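Imprimir | Enviar por e-mail

Assunto: Re: [fronteiras] Cessar-fogo em Kudis e o calendário eleitoral

Caros,

Respondo ao Suleiman com algum atraso e deixo a mensagem dele citada, para quem não a leu na sexta-feira.

Suleiman Amadi escreveu:

> A delegação de Nigam voltou a Irncombe e os jornais dos dois lados
> já falam em acordo. Continuo sem ver nada assinado. O que existe é
> uma proposta de trégua de 30 dias, renovável, com a reabertura do
> posto do norte e a libertação de 246 detidos, a maior parte deles
> presos nos confrontos de agosto.
>
> O governo quer apresentar isto como vitória antes das eleições. A
> oposição vai dizer que se cedeu sob ameaça. Alguém na lista conhece
> o texto da proposta? Interessa-me sobretudo saber quem fiscaliza a
> zona desmilitarizada e se a retirada é anterior ou posterior à
> libertação dos detidos.

Não tenho o texto completo. Li um resumo que circulou em Irncombe no começo da semana e falei com duas pessoas que acompanham as conversações. O que se segue vem daí e pode estar desatualizado quando chegar às vossas caixas de correio.

Sobre a fiscalização: o resumo prevê uma comissão mista com oito membros, quatro de cada parte, e um secretariado com sede em Brorkwood. Não há observadores externos permanentes. Há uma cláusula que permite chamá-los em caso de incidente grave, mas o pedido tem de ser feito pelas duas partes em conjunto. Na prática, basta uma delas recusar para a cláusula não servir. Foi o que aconteceu na trégua anterior, e quem redigiu este resumo conhece bem o precedente.

Sobre a sequência: a libertação seria feita em dois grupos. O primeiro sai com a entrada em vigor da trégua, o segundo depois de confirmada a retirada da artilharia. O resumo não diz quem confirma. Presume-se que seja a comissão mista, o que nos devolve ao problema do parágrafo anterior. Nigam queria que todos saíssem no mesmo dia e parece ter desistido dessa exigência em troca da reabertura do posto do norte.

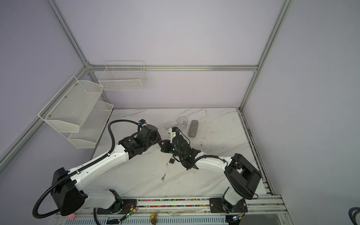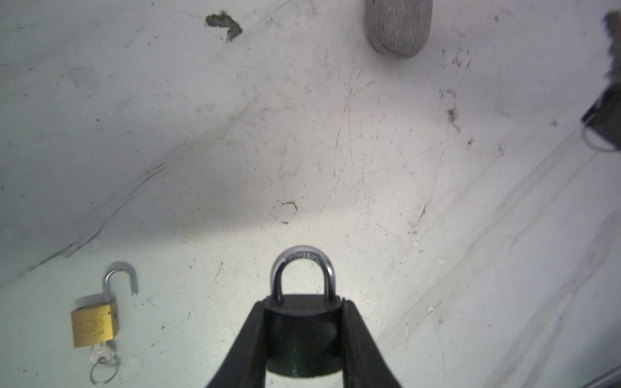

Quanto ao posto do norte, a proposta distingue a passagem de pessoas da passagem de mercadorias, e a imprensa quase não falou nisso. Os camiões continuam proibidos durante toda a primeira trégua. Passam os residentes da faixa fronteiriça com autorização, a pé ou em viatura ligeira, e só durante o dia. Lembra os dois cadeados da segunda fotografia: o preto, fechado, é o das mercadorias, e o pequeno, dourado, com o arco levantado, é o que se deixa aberto para os moradores. Para as famílias divididas é uma diferença enorme. Para os comerciantes de Kudis, que vivem do trânsito de carga, muda pouco, e eles pesam mais nas urnas do que as famílias.

Isto leva-me às eleições. Discordo do Suleiman num ponto: não creio que o governo precise de uma assinatura. Precisa de chegar ao dia da votação sem mortos na fronteira. Uma negociação que se arrasta, com delegações a ir e a vir, serve quase tão bem como um acordo e compromete menos. Se assinar, fica responsável pela libertação dos detidos, e há pelo menos um partido da coligação que ameaça sair por causa disso. O resultado provável é um entendimento verbal, cumprido por conveniência, com o papel a ficar para o governo seguinte.

A oposição também não está confortável. O seu candidato em Brorkwood defendeu há meses uma trégua em termos muito parecidos, e é difícil atacar agora o que então se pediu. Tem falado sobretudo do custo da mobilização dos reservistas — tema em que o governo responde mal — e evitado a palavra «cedência».

Duas coisas a seguir nos próximos dias. A primeira é a lista de nomes dos detidos. Se for publicada, é sinal de que o primeiro grupo sai mesmo. A segunda é o movimento das unidades a sul de Irncombe. Até ontem à noite não havia retirada visível, e um jornal de Nigam escreveu que tinham chegado reforços. Não consegui confirmar e peço a quem tenha contactos na zona que diga alguma coisa, para a lista ou em privado.

Suleiman, se encontrares a versão integral, vê por favor o anexo sobre o posto do norte. No resumo vem citado duas vezes, mas não está incluído.

Cumprimentos a todos

Imprimir esta mensagem | Enviar por e-mail a um amigo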